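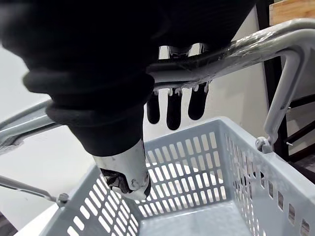 The case for keeping the Punholm market under public management

The proposal to pass the running of the Punholm covered market to a private operator has been presented to residents as a matter of housekeeping. The council would keep the building, the operator would collect the rents, and shoppers would notice little change. In the view of this association, the proposal deserves a good deal more scrutiny than it has received.

A market hall is a public service in much the same way as a library or a bus station. Many of those who use it on weekday mornings are older residents who do not drive and who buy in small amounts. They can ask for two carrots or a single chop. The supermarket on the Troden road does not cater for that kind of shopping, and there is no reason why it should.

The council's own consultation drew 1,677 replies, of which 856 opposed the transfer. That is a narrow majority, and we do not claim more for it than it will bear. It is nevertheless a majority, and the report placed before members in December gave it one sentence.

Our chief concern is rent. Under the present rules a stall costs the same whether it sells fish or telephone covers, and increases must be agreed in open session. The draft contract removes both conditions after the second year. Ulises Garrido, who chaired our working party on the matter, has pointed out that the neighbouring town of Purkerska accepted similar terms and lost its last greengrocer before the first review. The hall there remains full, mostly of places to eat.

Supporters of the transfer argue that the roof needs repair and that the council cannot pay for it. The first point is correct. The second has not been shown. No estimate has been published, and the reserve set aside for the hall has not been drawn upon since the Benítez Street entrance was rebuilt.

We therefore ask that the decision be put off until a full survey of the roof is available, and that any future contract keep the single rent and the open vote. Around 300 households depend on the market for part of their income – stallholders, porters and growers among them – and they are entitled to see the figures first.

Ulises Insaurralde
For the Punholm Civic Association
2023-04-03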